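The Soup Year

My aunt Kyung-hwa Ha left me her restaurant the same way she gave you a second helping, without asking and while looking at something else. There was a letter, and a key on a loop of kitchen string, and a note that said the back burner sticks.

I was living in Podedine then, selling flooring over the phone. I was pretty good at it! I could talk a person from beige carpet to cork in under ten minutes. But I'd been wanting a reason to quit for so long that when one showed up with a sticky burner, I gave notice the same afternoon and drove to Ostodetti with my plants belted into the passenger seat.

The restaurant was called Ham. It did not serve ham. People came in asking for it maybe once a day, and my aunt's regulars would all look down at their bowls and grin. (She told one person it was named after a dog, and another person it was short for something. She told me it was the name of the place when she bought it and signs are expensive.)

Ham served soup. Four soups, always the same four, and rice, and a plate of whatever she felt like. My cousin Eun-ji Bae had been running the front since high school, and she met me at the door in September with her coat on.

"You can't cook," she said.

"I can cook some."

"You made ramen at my graduation party and my dad threw up."

"Your dad had been drinking since lunch."

She thought that over, took her coat off, and showed me where the aprons were.

I'm not going to tell you the first month went well. The bone broth takes all night and you have to be there for the start of it and the end of it, and I kept being there for only one of those. I scorched a pot so badly that Eun-ji put it out by the alley door with a geranium in it, facing the kitchen window, so I'd have to look at it every time I did dishes. The geranium did great.

The money was in a green ledger. My aunt had written every number in pencil, and on the last page she used there was a line that said 2,470 and under that a line that said 2,302. No words. Eun-ji figured it was what came in and what went out. I figured it was bowls, one month against another. We argued about it for weeks, mostly while peeling things. If it was dollars, then my aunt had been getting by on almost nothing. If it was bowls, then she'd been getting tired. Neither of us liked our own answer very much, and I think that's why we kept picking at it.

Then Noémie Kowalchuk came in.

She was 70 and she walked like the floor owed her something. She sat at the counter, ordered the radish soup, ate two spoonfuls and put the spoon down.

"Who made this?"

I raised my hand like I was in school.

"Where's the bowl?" she said.

I told her the soup was in the bowl. She gave me a look I still feel in my neck sometimes.

"Her bowl. The white one. She tasted everything out of it. You taste out of the pot, off a big hot spoon, and you can't tell a thing. Everything's salty when it's burning your tongue."

Noémie had eaten at Ham every week for longer than I'd been alive. She and my aunt had been friends, and then not friends over a borrowed car, and then friends again without either one bringing up the car. She knew the recipes better than the recipe cards did. She also knew about the bowl, and I had never seen it, and neither had Eun-ji, who was pretty insulted by that.

So we looked. We looked behind the flour and on top of the walk-in. We found 50 soy sauce dishes that nobody remembered ordering, and a birthday card for Eun-ji from when she turned nine, never given, with the five dollars still in it. (She spent it on a lottery ticket and won another ticket, and that one lost.) No bowl.

I called Yu-na Geum, who had washed dishes for my aunt one summer and then moved to Prokel to get married. She picked up on the second ring with a baby yelling in the background.

"Oh," she said. "Oh no."

"What?"

"She gave it to me. When I left. I said it was pretty and she just wrapped it up in a dish towel and stuck it in my bag. I didn't know it was THE bowl! I've been keeping rings in it!"

I said she should keep it, because that's what you say. She said absolutely not, because that's what you say back. We went around like that until the baby won. In the end her husband, Hyun-seo Geum, got on the phone and told me, very calmly, that we were all fighting about the same bowl. 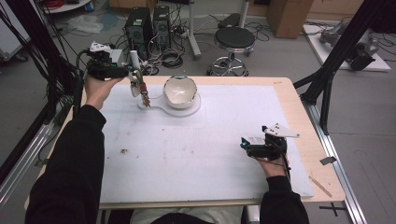 The white bowl, near the far side of the board.

I held my phone out across the counter to Noémie. She put on her glasses, then took those off and put on her other glasses.

"Huh," she said. "I remember it bigger."

"But is that it?"

"Of course that's it. I'm saying she made it look bigger."

I drove to Prokel that weekend. I'd planned a whole speech for the way up and forgot it on the porch. Yu-na fed me noodles and cried a little and I cried a little, and Hyun-seo walked the baby up and down the hall, singing the names of vegetables. When I left, the bowl was on my passenger seat in a dish towel, belted in where the plants had been. We'd agreed on a trade. She gets soup whenever she wants it, all four kinds, frozen, for as long as I've got a stove.

I got back to Ostodetti late, but the lights were on. Eun-ji had started the broth for me. Noémie was at the counter with the green ledger open in front of her, eating rice.

"You two," she said, and tapped the last page. "This is the phone bill and the gas bill. She had them mixed up one year and it made her so mad she wrote it down."

"In dollars?" Eun-ji said.

"Cents, I don't know. Ask the phone company."

I unwrapped the bowl and rinsed it. I ladled in some radish soup and made myself stand there until it quit steaming, and then I drank it right off the rim, like Noémie said my aunt used to.

It needed salt. I passed it to Eun-ji and she said it needed salt. Noémie said it needed radish, and also would somebody please fix that back burner, and I went to look for the screwdriver.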